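Fly swatters pick up more grime than most tools in the house, and most of them get hung straight back on the nail. Wash yours every Saturday in fly season. Warm water, dish soap and an old toothbrush will do it. Work the bristles through the mesh from both sides, then rinse and shake.

Lay a piece of cardboard over the counter before you set a used swatter down, and keep it clear of toys and paper goods.
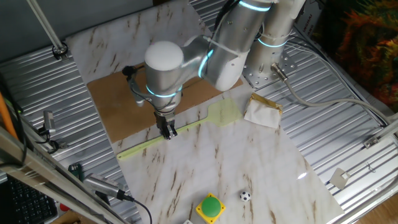
*Plastic swatter and a flat piece of cardboard on a marble-patterned board.*

Pick it up by the handle, never the head. When the cardboard gets spotted, recycle it and cut another.
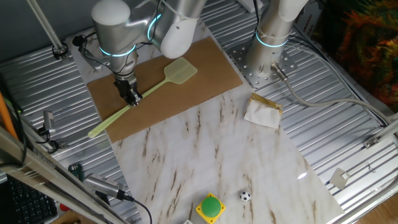

Photo: Gülizar Keskin / Brania

A long handle can warp if it dries leaning in a corner. Dry it flat or hang it from the end. Keep 2 in the house, one by the back door and one in the kitchen, and replace any with a split head, as the broken edge will scratch paint and window screens.

Stone counters: skip the vinegar. Soap and water only.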